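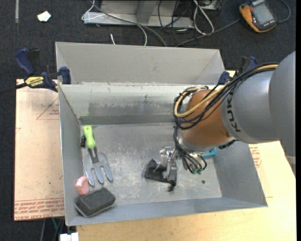 The arm at the metal bin, with a garden fork among the things to pick up.

Bin-picking tips from the Netard workshop

Clamp the bin on both sides before you start a run. If it shifts by even a little, the examples from before and after won't match.

Mix the shapes. Long tools, small curved bits and flat blocks all need a different grasp, and a set made only of easy ones teaches very little.

Keep the failed grasps. Label them as misses and save them with the rest – the learning system needs both.

Stir the bin by hand every 30 tries, with the arm stopped. Objects drift into the corners and stay there.

Tie cables back with enough slack for a full turn of the wrist.

Wipe the camera lens each morning.

Copy the data to a second drive after every 600 grasps. Our Clendano set stands at 1835, and we lost 2 batches before we made this a habit.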